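Why I Don't Believe in the Clear Desk Anymore

16/05/2024

My sister-in-law gave me a book about clean surfaces. I won't name it, since I don't want to send it any more customers, but it has a pale cover and the author has a pale house. The argument runs to 140 pages and could fit on an index card. A clear table makes a clear mind. Put one thing on it at a time, finish with that thing, put it back, sit down again.

I read it on the bus to Randeck and I got annoyed enough to try it.

My work table is a white one. I bought it in November from the Flondside outlet, when they were getting rid of floor models, and the man there swore up and down that the surface would never mark. I have heard this about every white thing I ever owned, including a pair of sneakers and a stove. I asked him what "never" meant and he told me it meant with normal use. I paid anyway. You can draw your own conclusions about how skeptical I really am when there's a discount involved.

Until this spring the table held what tables hold. Mail, a lamp, three mugs at different stages, a jar of pens that mostly don't write, a stapler I borrowed from Carmela Iglesias and have no plans to mention to her. The book says to take it all off in one go and only bring back what you need. So I did that on a rainy afternoon. It took 2 hours, and most of that was looking for somewhere else to put the stuff. The book skips this part. Everything that leaves a table has to land someplace, and in my apartment it landed on the bed, and then at bedtime it landed on the chair, and it is on the chair right now.

What I let back on was a cup and a tray. The tray was the book's idea, too. You're supposed to give your drink "a home," and a home has edges. I was ready to make fun of this for several paragraphs and I'm sorry to report that I like the tray.

The cup is the greenish-blue see-through kind, and I went with a shallow tray with a rim so spills would stay put. I looked at the fancy ones Prelance sells and closed the page when I saw what they wanted for shipping. Mine came from the kitchen section at Figueroa, where they don't call it a home, they call it a tray.

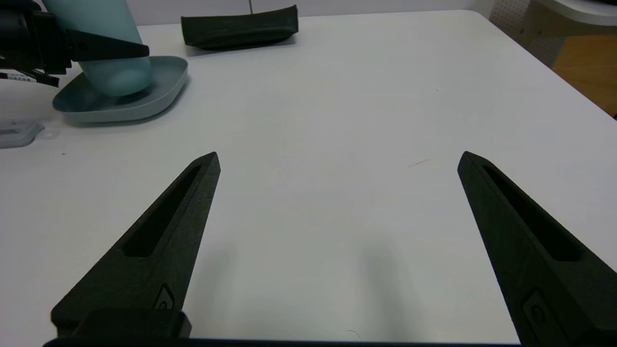 Does a white tabletop really stay clean if you keep it almost empty?

Mine doesn't. It stays clear, and the book treats clear and clean as one word. With the mail gone, I notice every hair and every little scuff, and I wipe the thing far more than I did back when it was covered. A crowded table hides its dirt very politely. An empty white one reports it to you all day long.

So I'm doing more cleaning in order to own less clutter, and I'm not convinced I came out ahead. I use a damp cloth and a bit of dish soap. I tried one of those white scrubbing sponges on the underside first and it left a dull patch, so that's where that experiment ended. The cloth gets the crumbs and the rings. Some marks I can't tell if they're dirt or damage until I've rubbed at them for a while like an idiot.

Then there's the clear mind. I gave it a fair shot. I sat down every morning with the cup in its tray and nothing else and I waited for the focus to arrive. I did get some work done. I also got work done in March with the three mugs and the stapler. I mentioned this to Unai Manzano, who is a big fan of the book and has the sort of desk you could land a plane on, and he told me I needed to give it longer. People who like a system always say that. If it works, it's the system, and if it doesn't, it's you, and you should keep going.

He also has a drawer. I've seen the drawer.

I'll give the book this much – it's nice to be able to put down something large. I laid out a whole road map of the county last week without moving anything but the tray, and I cut fabric for the kitchen curtain there too, which I used to do on the floor with my knees complaining. A big flat empty area is a useful thing to have in a small apartment. I would have believed that without the chapter on breathing.

As for the lamp, it came back on day three. The book prefers natural light and I prefer to see after dinner. The pens are still out in the hall closet, and so far I've gone to get one every single day, so they'll probably be next. The mail can stay on the chair until I need to sit in it.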